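Forum search: enter keywords Search this board only Advanced

Open day at Marnard - two-arm dish rack cell

kestrel_pid
Went to the Marnard open day in September and said I would write it up. The main hall was conveyor kit and I have nothing to add on that. The part worth the train fare was a bench cell in the side room, two small arms on a common rail, handling ordinary crockery in and out of a wire rack. Elif Naz Başaran ran the demo and took questions throughout.

Points I wrote down:
Both arms are teleoperated for recording and then run from the learned policy. We saw both modes.
Cycle target is 50 seconds per item. They did not claim to hit it.
Wrist view and fixed view are both fed to the policy. She said removing the wrist view hurt bowls far more than plates.
No force sensing at the fingers. Grip is inferred from servo current.

Stills below.

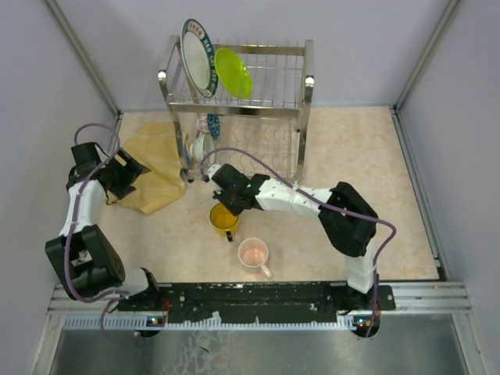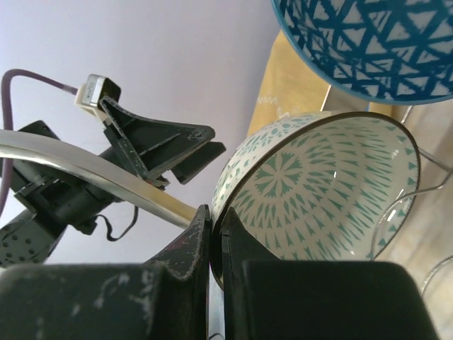 Second one is the wrist view, teal bowl gripped at the rim. Next is from the fixed camera again.
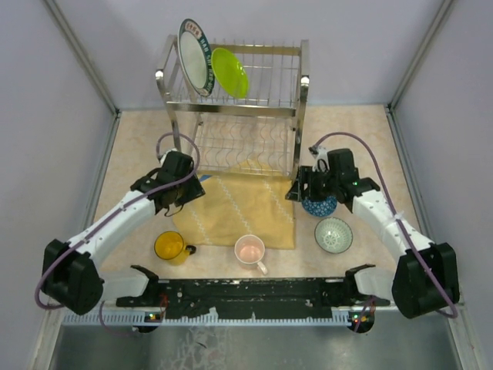 The question I asked was about thin rims. With rigid fingers and no compliance the contact is close to a line, so any error in wrist roll turns into torque on the ceramic. Her answer was that they limit current and accept slip. Slip is recoverable, a chip is not. I think that is the right choice for a demo and the wrong one for a product.

sump_valve
Thanks for writing this up. I disagree on the last point. Current limiting is what every low-cost gripper does and plenty of them ship. Put 2 mm of silicone on the fingertips and your line contact goes away.

kestrel_pid
I asked about pads. They had tried Preria pads and took them off because the policy had been trained on bare fingers, and the change in friction made the old recordings less useful. You would have to record again.

sump_valve
Then record again. It is an afternoon.

oddbearing
It is not an afternoon. We did this at work on an Adetti pair and needed 100 demonstrations per object class before the success rate moved at all. Add resets, failed takes and an operator who gets tired. Call it a week if nothing breaks.

One question for the OP - what is the backlash like on those arms? Hobby-grade servos are usually poor at full reach.

kestrel_pid
Visible at the gripper when the arm was extended. I had no means of measuring it. Elif said the policy learns to live with it, up to a point, and that they change the elbow servo first when results drift.

t_hallam
I was there too, in the later group. I was less impressed than you. In the autonomous run I watched, it stopped 3 times and had to be helped. The mugs were fine. A bowl took two tries and then they moved on to the next visitors. Nobody hid any of this, to be fair, but I would not call it close to working.

kestrel_pid
Our group had a better run than that. I did not say it was close to working, I said it was worth the train fare.

oddbearing
Different groups, different lighting? A side room with windows will do that to a vision policy between morning and afternoon.

t_hallam
Possible. The blinds were up when I was in. I did not think to ask.

sump_valve
Still say pads. Does anyone know if Cabello are doing an open day as well? Their gripper has a compliant tip as standard and I would like to see it on crockery.

oddbearing
They did one last year, by invitation. I will ask our rep and post here if I hear anything.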